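Chapter 7
Blow-Molded Containers

7.1 Scope of the Chapter

Most hollow plastic containers sold for household use are made by blow molding. The process starts with a soft tube or a preshaped blank of plastic, closes a mold over it, and uses air pressure to push the plastic out against the mold walls. The part cools in contact with the metal, the mold opens, and the part drops out. Every step leaves its mark on the finished container, and much of the work of a packaging engineer consists of deciding which marks can be accepted and which call for a change in the tooling.

This chapter covers extrusion blow molding in detail and injection stretch blow molding in outline. Injection molding of closures was treated in Chapter 5 and is mentioned again only where the fit between neck and closure affects the design of the neck. Readers who have not worked through the section on melt strength in Chapter 3 should do so before starting Section 7.4.

7.2 Terms

The hot tube that leaves the die is called the parison. The line along which the two mold halves meet is the parting line. Where the mold closes on the parison and welds it shut, the joint is the pinch-off, and the waste plastic outside it is flash. The blow ratio is the largest outside diameter of the part divided by the diameter of the parison. A high blow ratio gives a thin wall at the widest point of the body.

The term "shoulder" means the region between the body and the neck. The term "land" means the flat surface at the top of the neck against which the closure or liner seals. These two words are used loosely in the trade, and drawings from different suppliers should be checked before dimensions are compared.

7.3 The Parting Line

A parting line can be made small but is difficult to remove completely. Its height depends on the clamping force, the condition of the mold edges, and the alignment of the two halves. On a round body the line may be placed at any angle to the label panel. On an oval body it normally follows the long axis, so that the mold halves are shallow and the part releases cleanly. Rounded bodies without flat panels show the line more readily, as a smooth curved surface reflects light evenly on both sides of it.

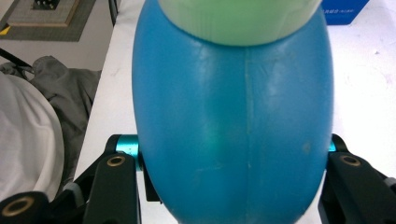

Figure 7.1 Rounded blue plastic bottle with a thin vertical mold seam on the body.

A matte mold surface makes the line harder to see. It also helps air escape from between the plastic and the mold, and for this reason many molds for polyethylene are lightly blasted even when the buyer has no preference as to finish. The blasted surface wears with use. In the Hallen mold set studied in Section 7.8, the finish was renewed twice during the period of the study.

7.4 Wall Thickness

The parison stretches under its own weight as it hangs from the die. The upper part becomes thinner than the lower part, and the effect grows with the length of the tube and the time it hangs. A programmed die gap corrects for this by changing the thickness of the parison as it is extruded. The Atell test bottle, used in the problems at the end of the chapter, has a body diameter of 127 mm and is blown from a parison 80 mm in diameter. Its blow ratio is therefore nearly 1.6, well within the usual range for the material.

The first estimate of wall thickness assumes that the volume of plastic is constant and that the parison expands evenly. If the length does not change, the mean thickness of a thin wall is equal to the parison thickness divided by the blow ratio. The estimate fails near corners, at the handle, and at the base, where the plastic touches the mold at different times and stops stretching once it does. Section 7.5 gives the corrections for a flat base and for a base with a raised center.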